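Clatent Tabletop Grasping Set, version 5
Data card, last changed November 6, 2024

The set compares two gripper controllers, Trultetti and Vadby, on the same arm and the same table. It contains 3,219 grasp attempts, recorded since May. Each attempt is one file with joint positions, gripper opening and the pictures from a fixed camera.
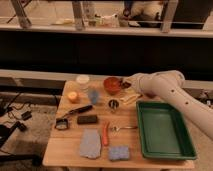
Objects were chosen to give the fingers different kinds of difficulty. We wanted thin things which lie flat, for example the metal spoon and the folded cloth, together with round ones and open ones such as the red-orange bowl. An episode can have up to 270 frames. 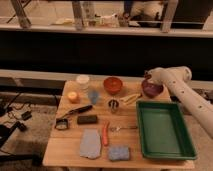
Labels are "held", "dropped" and "missed". They were given by hand, and the rules are in the file labels.txt. Please do not mix them with the labels of the older Kordestani set, where "dropped" has a wider meaning.

Known problems: the Vadby files have no force values. Timestamps are in local time.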